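Cozinha de brincar ganha lugar próprio na ludoteca Kadach

Abre na sexta-feira, às 10h00, o novo canto da cozinha da ludoteca Kadach, e quem por lá passou nos últimos dias, nem que fosse só para devolver um jogo ou renovar o cartão, já deve ter espreitado para o fundo da sala com alguma curiosidade. A ideia andava a ser falada desde o inverno. Na altura, a ludoteca perguntou às famílias inscritas o que gostariam de ver na sala grande, e das 658 respostas que chegaram (em papel, por correio eletrónico e até nas costas de um desenho), 534 pediam uma cozinha. Ganhou com folga à oficina de ferramentas e ao teatro de fantoches, que ficam, com muita pena dos seus defensores, para outra ocasião. 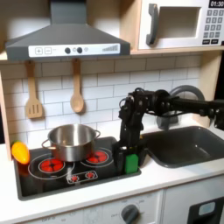
A cozinha foi comprada com os 1.860 euros reunidos na feira de brinquedos usados da primavera, e a escolha do modelo deu conversa para várias tardes. Havia quem quisesse uma coisa mais simples, sem luzes, e havia quem achasse que metade da graça está justamente em carregar nos botões. Venceu a segunda opinião. A placa preta tem bicos que se acendem a vermelho, a panela é de aço inox, com duas pegas, e por baixo da prateleira ficam penduradas uma espátula com ranhuras e uma colher de pau, à espera de quem queira mexer a sopa. Em cima está o micro-ondas branco, com o mostrador a marcar 01:30, tempo que dá perfeitamente para aquecer um almoço imaginário e ainda pôr a mesa para os bonecos.

A montagem ficou a cargo da carpintaria Huko, da rua Zawadzka, que já tinha tratado das estantes dos puzzles há dois anos e que voltou a trabalhar com a sala aberta, no meio das perguntas de toda a gente. Demorou uma tarde inteira e mais um bocadinho da manhã seguinte. Os tapetes e as mesas baixas foram oferecidos pela loja Avgate, que entregou também uma caixa de retalhos de tecido para aventais, ainda por coser — quem tiver máquina em casa e um serão livre será recebido de braços abertos.

Quanto aos ingredientes, a ludoteca preferiu começar com pouco. Em vez de comprar logo um cabaz inteiro de fruta e legumes de brincar, juntou à cozinha um pimento e blocos de formas e cores variadas, que tanto podem ser queijo como sabonete ou uma fatia de bolo, conforme a disposição do cozinheiro. 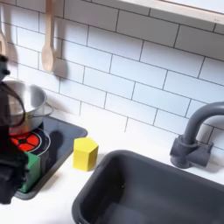 Mais tarde, se as crianças sentirem falta de comida a sério (a sério dentro do género, claro está), logo se verá o que acrescentar, e as sugestões podem ser deixadas na caixa azul junto à entrada. Pede-se apenas que não tragam de casa loiça de vidro nem peças muito pequenas, porque a sala é partilhada com os bebés durante a manhã.

O canto da cozinha fica aberto a crianças dos três aos oito anos, no horário habitual, até às 18 horas. Cada grupo pode lá estar meia hora, ou mais, se não houver ninguém à espera. No dia da abertura haverá lanche para todos — verdadeiro, esse, com pão de leite e sumo de maçã — e uma hora de histórias sobre sopas, bolos e cozinheiros distraídos. A entrada é livre e não é preciso marcação, embora a ludoteca agradeça que os grupos das escolas avisem na véspera, ao balcão ou por telefone. Os carrinhos de bebé podem ficar no corredor, do lado do bengaleiro.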